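Door Task Cell, Zernano Room — Post-Fault Safety Checklist
Inspected by Svenja Hauser, November 22, 2022

Why we ran it: during a door-opening run the right arm kept pushing after the door reached the end of its travel. Force stop should have tripped. It didn't, and the operator hit the E-stop. Good reflexes, great job!

1. E-stop, handheld and wall
PASS. Both cut motion on the first press. Love the new wall button.

2. Force limit, right arm
FAIL. Logged as fault 699. The limit was set to 400 N in the Hurico config when the door task calls for 40. One extra zero! Corrected and reloaded, then tested against the spring gauge. It trips cleanly now.

3. Force limit, left arm
PASS. Correct value. Please read it off the screen yourself, don't copy it from the old sheet.

4. Gripper fingers, both sides
PASS with comment. No cracks. Curved finger on the right had one screw a little shy of torque. Snugged up.

5. Arm cables and strain relief
COMMENT. Jackets are fine. There is tape dangling from the right wrist — trim it before the next run, it could get pulled into the joint.

6. Floor cables
FAIL. Too much slack on the carpet near the cabinet. Route it behind the base and use the Virkik clips, we have a whole bag of them.

7. Cabinet door, hinges, latch
PASS. I really expected a bent hinge here, and it swings beautifully. Rowbotham built these cabinets tough.

8. Standing zone
PASS. Tape line is clear of full arm reach. Stay behind it even when the arm looks parked.

Right gripper at the cabinet door, then a gripper close up with cable on the floor behind it:

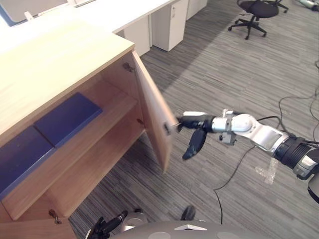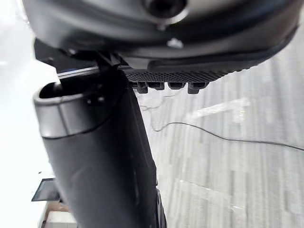
9. Config sign-off
NEW ITEM. Any change to a force value gets a second reader before it loads. I'm so happy we're adding this one, I've wanted it since May.

10. Restart
HOLD. Items 5 and 6 have to be closed first. After that, 4 slow door cycles with a hand on the E-stop, then back to normal speed. Write the peak force for each cycle on the back of this sheet.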